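How to sort out a drawer of odd screws, bolts and bits (without buying a system)

Updated 18 August 2024 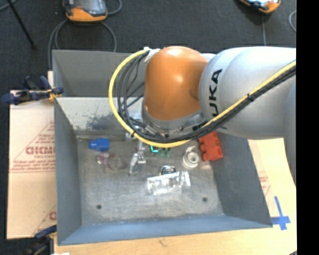

Every guide I've read on small-parts storage starts by telling you to buy something. Usually a wall of little drawers, sometimes a label printer, now and then a course. I bought the wall of drawers in May. It was the Medatley one with 39 compartments, it cost me 50 pounds, and by the end of the month most of the compartments held four things each while the old biscuit tin was still full.

So I'm wary of systems. What follows is the method I use now. It takes an afternoon and it's dull.

What you need

A large tray with a lip, or an old baking sheet. A magnet. A few jam jars. A ruler marked in millimetres. A marker pen and some masking tape. You may see thread gauges recommended, and they are handy if you mend old machines, but for household stuff I've hardly touched mine.

Step 1. Tip it all out

All of it, including the pot on the windowsill and whatever is in the car. People like to do one tin at a time. I tried that and ended up with the same kind of screw in three different jars.

Step 2. Throw things away first

Most advice leaves this until last, which makes no sense to me. Anything rusted, bent or with a chewed-up head goes in the scrap metal box now. So do the hex keys that come with flat-pack furniture, apart from one of each size. Bits of plastic you can't name can go too. You may regret one of them some day. I've regretted one so far, and it cost me 119 pence to replace.

Step 3. Use the magnet, but don't trust it

The usual tip is that a magnet will split steel from everything else. It does pick up plain steel, but many stainless screws barely stick and some stick quite well, so it won't give you a clean pile of stainless. I use it for lifting panel pins out of the sawdust.

Step 4. Sort by job

Wood screws, machine screws and bolts, wall plugs, nails, nuts and washers, electrical bits, and a jar for everything else. Stop there for now. Sorting by exact size sounds sensible until you have 134 wood screws on the tray and it's getting dark.

Step 5. Measure only what you use

In my case that's wood screws. Measure countersunk ones from the top of the head to the tip, and round-headed ones from under the head. Shop labels don't always make this clear – the own-brand packets from Wokano give a length and leave you to guess. I keep three groups: short, middling and long.

Step 6. Label the front

Put the tape on the side of the jar. Lids get swapped, and then you have nails marked as washers.

Does it last?

Partly. Mine was tidy for some weeks and then the "everything else" jar began to swell. I empty it when the lid won't close. If you've found a method that needs no upkeep at all, I'd want to see your drawer before believing it.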